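Home | Features | Kit | Clubs | Back issues

November
By Kári Hjaltadóttir
4 minute read

The yellow ones: storing and sorting plastic shuttlecocks

Most clubs treat the plastic shuttlecock as a consumable that looks after itself. It is bought by the tube, played until somebody complains, and then thrown into whatever container is nearest the court. At Piltotholm, where the badminton section gets through 400 a season, the container was for many years a sports bag with a broken zip.

The weakness of the plastic shuttle is the skirt. The cork end will take a great deal of hitting. The skirt is a thin moulded cone, stiffened by ribs, and it depends on keeping a circular opening. Press it oval for a week under a pile of rackets and some of that shape stays. The shuttle then wobbles in flight and drops short, and players blame the make.

Imre Erdős, who runs the kit at Piltotholm, replaced the bag with open plastic bins. His requirements were dull: rigid walls, rounded corners that can be wiped out with a cloth, handles at both ends. Lids were tried and dropped. A lid invites stacking, and people do not check that it is properly on before they stack.

Depth matters more than floor area. In a deep bin the bottom layer carries everything above it. Erdős fills his to half height and starts another. The Putden bins he tried first were too tall for this to be obeyed, and players filled them to the brim. The shallower Dekik pattern gave less trouble.

Sorting is done on a table, on a pale board. A white surface shows up a split rib or a lifted edge on a yellow skirt much better than bare wood does, and the cork end can be checked for dents at the same time. The shuttle is laid on its side, turned once, and then binned or rejected.
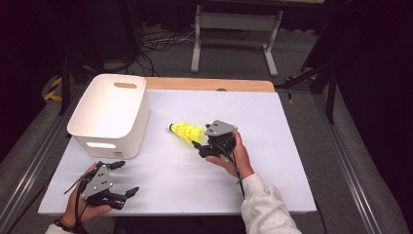 A yellow shuttlecock on the sorting surface, cork end towards the bin.

Pick it up by the cork or low on the skirt, where the cone is narrow. Gripping the open end is the commonest cause of creasing off court. A skirt that has gone slightly oval can sometimes be recovered by standing it open end down on a flat shelf overnight. A cracked rib cannot be mended, and tape adds weight in the wrong place.

Rejects go to beginners' sessions until the skirt splits through. Erdős keeps 200 in this second grade and marks the bin, not the shuttles, as ink on the cork rubs off on the strings.

The Brynjólfsdóttir hall, which shares the league, still uses bags.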